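Home | Diary | Older | Newer | About me

Jun 19, 2018

Well, I finally did the desk. I have been saying I would do the desk since before Hatice moved out of the back bedroom, and today I ran out of other things to do, so I put the fan on, tied my hair up and got going!

The drawer was the worst of it. You know the one, top right, the one that only opens if you lift it a little and swear. I took the whole thing out and tipped it onto a bath towel on the floor. Rubber bands gone hard, a bus pass from Koltcombe, two dead watches, the instruction book for the old Zukero kettle (the kettle left us years ago), and a receipt for 1441 of something, I couldn't read what. I sat there on the carpet for ages reading old birthday cards, which is how I always lose the morning on these jobs. There was one from Ramesh from when we still shared the office on Tekin Street, with a joke in it about the photocopier that made me laugh out loud all over again.

Anyway. I'd bought one of those divided trays, the square black kind, and my big plan was that everything I use every day would live in it and everything else would go in a box or in the trash. I wanted tape in one part, pens and scissors in the long part, and the small square part for whatever turns up, stamps or keys or whatever. I was pretty strict with myself about the tape. I had four rolls going at once, all of them half used, and I kept the white one and put the rest in the closet with the wrapping paper.

Then the snacks. I am a person who keeps snacks at the desk and I'm not going to pretend otherwise.
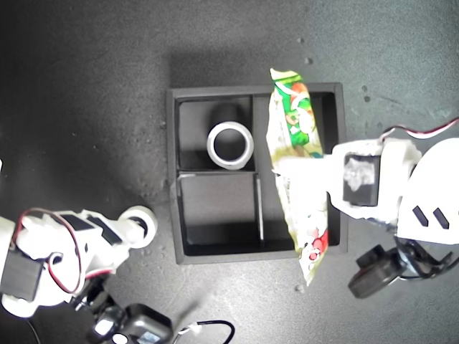
Fionnuala called right in the middle of it all and I told her what I was doing, and she said if you give a bag of chips a permanent home you'll always have a bag of chips. I said yes, that's the idea. She thinks the long part should be for pens like I planned. I think pens do fine in a mug - they've been in a mug for 15 years and never complained. So the long part is under discussion. She also wants me to come up to Sukance in September for her sister's thing, and I said I'd look at my dates, and then of course I couldn't find the calendar. It was under the towel.

Had lunch standing up, cold rice and the end of the cucumber salad. Beril dropped by to return my drill and stayed for tea, and she took the spare desk lamp home with her, so that's one more thing out of the house. She says Umut has 3000 photos on his laptop and won't delete a single one, and could I come do him next. No thank you! One drawer a summer is my limit.

By four I had two bags for the trash and a shoebox of things I can't decide about. The shoebox went on top of the wardrobe with the other shoebox. I wiped the drawer out with vinegar and left it propped by the window, and it still sticks when you put it back, so I'll have to rub some candle on the runners tomorrow if I can find a candle.

Didn't get to the bottom drawer. I opened it, saw cables, and closed it again.

Soup tonight, then I want to write back to Ramesh about that card.

Last updated: the same evening, after soup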